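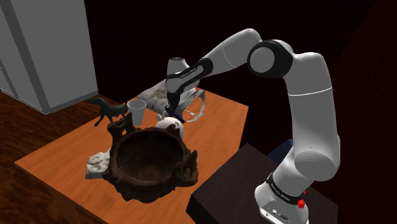 Birnlow, March

Who Gets to the English Class? Shift Work and Language Lessons in Birnlow

Final report for the Work and Migration project course

Why I picked this

I ride the late bus home from campus, and for most of last year I shared it with people coming off shift at the Pladari plant, where they cut and pack salad. A lot of them were doing English homework on the bus. Worksheets on their knees, phones out for the dictionary, the whole thing. I got talking to a few of them, and the same complaint kept coming up: they had signed up for the free class at the library, gone for a while, and then their shift changed and that was the end of it.

Our course reading has a lot in it about why people who move to a new country for work earn less than people who were born there, and language comes up in nearly every paper. What I found much less of was anything on the boring stuff, like what time the class starts and whether there's a bus. So that became my project. I wanted to know who in Birnlow wants English lessons, who gets them, and what gets in the way for the rest.

Birnlow has around 4000 residents who were born in another country. Most came for work, and most of that work is in food packing, cleaning, warehouses, and care homes. Pladari is the big employer. A staffing agency, Wanyama, supplies temporary workers to Pladari and to several smaller places out on the ring road. The free classes are run by Mana, a nonprofit that rents rooms in the library and in a church hall on the east side.

What I did

My main tool was a paper survey. I know, paper. I had a nice online version all set up and hardly anyone I tested it on finished it, mainly because the page kept timing out when people switched over to a translation app. So I went to paper, a single sheet, both sides, in English plus the languages Mana already uses for its flyers. Mana's teachers checked the translations for me and fixed one question where I had managed to ask people if they were "interested in being corrected" when I meant "interested in classes."

I left stacks of forms at the library, the bus station, the Wanyama office, two grocery stores, and the Pladari break room (more on that one later). People dropped them in a sealed box, no names. I got 493 back that I could use. A form counted as usable if the person had filled in the questions on work hours and on classes, even if the rest was blank.

I also did interviews. I had planned on more, but I ended up with six, all with people who had started a Mana class and stopped. Each interview was held in English or through a relative, and I'll come back to why that second part is a problem. I took notes by hand and read them back to the person at the end so they could tell me what I got wrong. They told me quite a bit!

Last, I sat in on classes over one term, in the back row, and wrote down start times, cancellations, and room changes. I didn't record anything anybody said in class. The teachers were fine with me being there as long as I helped stack chairs.

What people said they wanted

Wanting to learn was never the issue. Most people who filled in the survey said they wanted English classes now or would want them if the time worked. The most common reason was dealing with doctors and schools. Work came after that, which surprised me a little, given how much of our reading treats language as a job skill first and everything else second.

When I asked about it in the interviews, people explained it pretty plainly. On the line at the plant, you work next to people who speak your language, the supervisor often speaks it too, and the safety signs have drawings. You can get through a week with very little English. The trouble starts when your kid's school calls, or when you want a different job -- and for the different job you need an interview, a form, and somebody on the phone.

One woman had been a bookkeeper before she moved. She's been packing salad ever since. She told me she reads English well and can follow numbers in any language, but she freezes on the phone, and every office job she's looked at starts with a phone call. She left the Mana class when she was moved to afternoons.

What gets in the way

Start times were the biggest thing by far. Mana's evening class begins at 6 p.m., and that works fine for people on a fixed day shift. It doesn't work for anybody on afternoons or nights, and it only works every other week for people on rotation. Rotating workers were the group most likely to say they had tried a class and quit. They miss every second week, they fall behind, and after a while they feel dumb walking in. (One man's phrase was "like a guest who comes when the plates are already washed," and I've been thinking about it ever since.)

There is a morning class as well, at the church hall. On paper that ought to cover the night shift. In practice the night crew gets off several hours before it starts, and going home to sleep wins. I would also pick sleep.

Notice was the next problem. Pladari's own employees get their schedule well in advance. Wanyama's temps often hear the evening before, by text. It's hard to commit to anything on those terms, and quite a few people wrote in the margins that they hadn't signed up because they didn't want to take a seat away from somebody who could come every time. I hadn't thought of that at all, and there was no question about it on my form. It just kept turning up in the margins.

Then there's the bus. The last one out to the ring road leaves before the evening class lets out. People with cars give rides, and when the person with the car drops out, the whole car drops out. I saw it happen in the class I was visiting: a row of students gone from one week to the next.

Childcare came up too, mostly from women, and mostly with the evening class. Mana lets people bring kids if they sit quietly. I watched some of those kids do their best.

Cost hardly came up, which makes sense, the classes being free. A handful of people thought they weren't. That's a flyer problem, and I've passed it on.

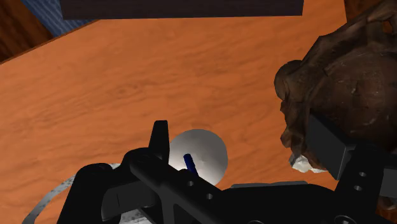
What the employers told me

I wrote to both Pladari and Wanyama. Pladari's HR office answered quickly and was friendlier than I expected. They let me put the survey box in the break room on the condition that I not ask about pay. I agreed, and that's why there's nothing about wages in this report. My advisor and I went back and forth on whether I should have agreed. I still think it was the right trade for this project, but it does leave a pretty big hole, and somebody with more time should fill it.

Pladari said they had once offered lessons on site, after shift, unpaid. Few people came and it was dropped. From the company's side that looked like a lack of interest. When I brought it up in the interviews, the people who remembered it said the lessons were held in the break room right after a full shift on their feet, with the next shift coming in to eat. Same event, two pretty different memories of it.

Wanyama took longer. They said their clients set the hours and that they pass them along as soon as they get them. I believe that's true as far as it goes. They were open to one idea, which was to mark workers who are enrolled in a class and try to keep them on matching shifts. They didn't promise anything and I don't want to make it sound like they did.

Things I'd suggest

I'm a student with a stack of forms, so take these for what they are.

Run the same lesson twice in a day. Mana already has the morning and evening rooms. If both classes did the same material in the same week, people on rotation could switch back and forth and not lose their place. The teachers I talked to liked this, with the warning that they'd have to plan together and currently aren't paid for planning time.

Shorten the units. The term is long and each lesson builds on the last. Blocks of 4 weeks, each one more or less standing on its own, would make it much easier to miss some and come back.

Talk to the bus company about the last run. I checked the timetable, and the gap is small. Moving the end of class earlier might do it too, with no bus company involved.

Do more phone practice. This one comes straight out of the interviews. People wanted to practice calling a clinic, calling a school, calling about a job. Hardly any of the lessons I sat in on used the phone.

What's wrong with this study

Plenty. The forms went to people who pass through the places where I left them, so I've surely missed people who work nights and go straight home, and those are exactly the ones I'd most like to hear from. People who can't read well in any language are missing too. I can't say that the 493 stand in for everybody.

The interviews through relatives were a mistake I'd fix first. In one of them a teenage son was translating for his father, and I could tell the answers were getting shorter on the way to me. I should have asked for money for an interpreter at the beginning -- there was a small fund for it and I found out after the deadline.

I also only looked at one term. A cold winter with a lot of canceled buses may have made things look worse than usual. And I have no idea yet whether the people who finish a class go on to better jobs. The bookkeeper said I could check back with her after the summer, and I plan to.

Copies of the survey form in all the languages are in the appendix folder at the department office, along with my blank interview guide. Mana has a set as well and is welcome to reuse it, including the corrected question.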